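# Put the family tree at the back

Most long novels about families now open with a chart. You turn past the title page and there it is, four or five generations joined by thin lines, with dates of birth and, very often, dates of death. I think publishers should move it to the end of the book or leave it out.

My complaint began with Vondska, a novel that follows one household in a river town for most of a century. I read it in July, over two weeks, mostly in the evenings. The chart at the front told me that the younger son would die at 30 and that his wife would marry his cousin. The author spends the first third of the book making you wonder whether that son will come home from the timber camps. I knew he would, because the chart gave him two children born after his return. I also knew how long he had left. Every scene with him in it had a date hanging over it, and I don't believe the author wanted that.

The usual defence is that readers get lost. Names repeat in families, and in translated books they also change shape. A man may have a first name, a pet name and a name used only by his mother, and somebody reading on a bus needs help. I accept that, and I have got lost plenty of times myself. But a chart is poor help for that sort of confusion. It tells you who was born to whom. It rarely tells you that the boy called one thing on page 50 is called another by his schoolmaster. A plain list of names, with the short forms beside them and no dates, does the job much better. The edition of Karpenko I own has one, half a page long, and I used it constantly for the first few chapters and then stopped needing it.

That last part matters. A good family novel teaches you its people. You learn the aunt because she is always cold and always wants the window shut. You learn which brother is which from how they treat the dog. If I have to keep going back to the front after 200 pages, either I am reading too tired or the writer hasn't made the brothers different enough. A diagram covers up the second problem, and I suspect it sometimes lets an editor leave it alone.

Length is part of this. Skukano runs to nearly 1000 pages in paperback and has the largest chart I have seen, spread over two pages with the middle names lost in the binding. Several people on it never speak. One is mentioned once, in a letter about a debt. The chart gives her the same size of type as the grandmother who holds the whole book together. Anybody studying it before starting would come away with a wrong idea of what the novel is about. 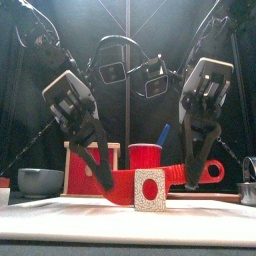

There is also the matter of what a chart leaves out. Family novels are full of people who belong without being related. The lodger in Vondska brings up two of the children and is in more scenes than their father. She isn't on the chart, as there is no line to hang her from. Nor is the neighbour who hides the papers. A new reader, told by the first page who counts, may give these two less attention than they deserve.

I should say where I think a chart works. Flatetti is told by a woman putting together her family's history from parish books, and she gets things wrong. The drawing comes at the end, in her version, with a question mark beside one of the fathers. By then you have read enough to disagree with her. I spent a good while on that page, and went back to two earlier chapters to check a birthday. It belongs to the story and it comes when the reader can use it.

Moving the others would cost very little. A line on the contents page could say that a family tree is printed at the back. Those who want it from the start would find it in a few seconds, and the rest of us could begin on the first page of the story without knowing who dies young. With library copies I have taken to folding a piece of paper over the chart and holding it there with a clip until I finish.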